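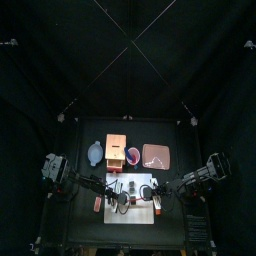 FOR IMMEDIATE RELEASE

Basterow Lending Rooms opens its second location in Kustedholm in November

KUSTEDHOLM – Basterow, the company which lends household and craft goods to private persons and small clubs, will open its second lending room in November, in the former Gebremichael fabric store on Ekell Street. The new room will offer more than 3,000 articles for loan, from cake moulds and preserving jars to bookbinding presses and sewing machines. Borrowing will be possible for residents of Kustedholm and also for people from outside of the town.

The first lending room, at the harbour, has become too small for the demand. At the busiest hours customers have had to wait outside, and larger articles such as weaving looms and folding tables had to be stored in a rented garage, from where they could be fetched only with one day of notice. In the new location everything is kept under one roof, and most of it can be taken home at once.

"People in our town live in smaller flats than their parents did, and they still like to bake, to sew and to build things," said Biljana Milošević, founder of Basterow. "A jam pan is used maybe one weekend in the year. For the rest of the year it takes the place of something else in the cupboard. I had this problem in my own kitchen, and the company began from there."

The Ekell Street room has a floor area of 186 square metres. The front part, with the large windows, is arranged as a counter and open shelves for kitchen articles. The craft department is behind it, sorted by activity: paper and book work, textile, wood, candle making, and one shelf of goods for children's parties. The old cutting tables of the fabric store have been kept and sanded, and customers may use them to try an article before they decide to borrow it.
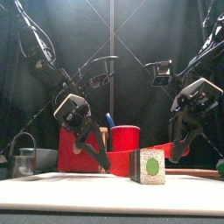
The prices will remain the same as at the harbour. A yearly membership costs $70 and covers all small articles without further payment. Sewing machines, looms and other large articles have an additional fee, which is written on the label of the article. It is not necessary to be a member: a person who needs only a fondue set for one evening can borrow it with a day ticket and a deposit, and the deposit is paid back when the article is returned.

The usual loan period is two weeks. Members receive a reminder by text message before the end of the period, and they can bring the articles back to either of the two locations, no matter where they were borrowed. Outside of opening hours, small articles may be left in the return cupboard beside the entrance. Glass and porcelain should please be handed over at the counter.

Every article is cleaned and checked between two loans. Wooden articles are oiled by hand when they look dry, and textile articles are washed with a detergent that has no perfume, a change which several members with allergies had asked for. Normal signs of use are not charged. If something breaks, the borrower pays a part of the repair according to a price list that hangs at the counter and is also printed on the back of the membership card.

With the opening, Basterow also begins a programme of evening courses. The first courses are about preserving autumn fruit, simple bookbinding, and the mending of knitwear. The groups are kept small so that each participant has an own place at the table. Course participants can borrow the tools they worked with for two weeks after the course without a fee, also when they are not members – it has often been seen that people enjoy a course and then do not continue at home, for lack of the right tool.

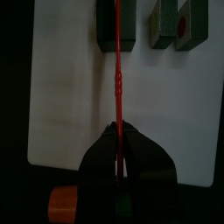
Can I donate my own household goods to the lending room?

Donations are accepted at the Ekell Street counter in the morning hours, provided the article is complete, clean and in working order. Electric articles must have their original plug and, if possible, the instruction booklet. We are not able to take mattresses, car seats, bicycle helmets or opened paints. Donors receive a day ticket as a thank you, and if we already have enough of an article we will say so at the counter, in order that you can offer it somewhere else.

The harbour location will stay open with a smaller selection, mainly of camping and garden articles. During the move it will be closed for a few days. Loans which would end in this time are extended automatically, and members do not need to contact us about it. Reservations already made for the holiday season remain valid, but please note that the pickup will be at Ekell Street.

The entrance of the new room is at street level and has no step. Prams and wheelchairs can pass between all the shelves. For large articles there is a loading space in the courtyard, which is reached through the archway to the left of the bakery. Parking there is permitted for 15 minutes only, as the neighbours use the same courtyard.

About Basterow

Basterow lends household, craft and leisure goods in Kustedholm. The company is owned by its founder, Biljana Milošević, and finances itself from memberships, day tickets and course fees.

Media contact

Biljana Milošević, Basterow Lending Rooms, Ekell Street, Kustedholm. Journalists who wish to visit the new room before the opening are asked to write to us in advance. Interviews are possible in the afternoon, from 2 p.m.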